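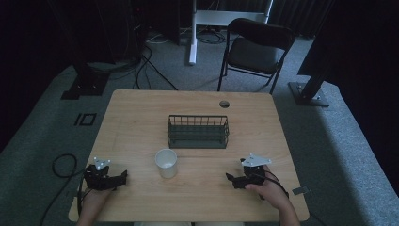

*Fig. 1. Two hand-held grippers at a table, with a paper cup and a wire-mesh basket between them.*

## Session 2: Teaching by hand at Lundovham

Last week we read about cells that were programmed line by line. Today is my favorite part of the course – the people who teach by doing the job themselves!

The Lundovham site packs and sorts small goods. When the Ekari project began there in December, 30 packers were offered training as demonstrators. A demonstrator does a task with a gripper in each hand, over and over, and the recordings go toward training the arms on the line. One early batch held 1531 recordings, of which 209 were thrown out and done again.

**What changed for the staff**

- Pace. Packers used to be timed. Demonstrators are asked to slow down, and many found that surprisingly hard.
- Touch. You lose your fingertips! Da-eun Pyo, a shift lead, told us she had to relearn how hard to squeeze.
- Say in the work. Packers now help decide which tasks get recorded (the first list, written by engineers, left out half the awkward ones).
- Pay. Still unsettled. Demonstrators get the packing rate, and the union wants a new grade.

Compare this with Nasution, where outside contractors did all the demonstrating and the packers met the arms on the day they were switched on.

**For discussion:** who should own a recording of a skilled worker's movements?

**Reading:** Endau case, pages 2 to 30. Bring one task from a job you've had – the fiddlier the better.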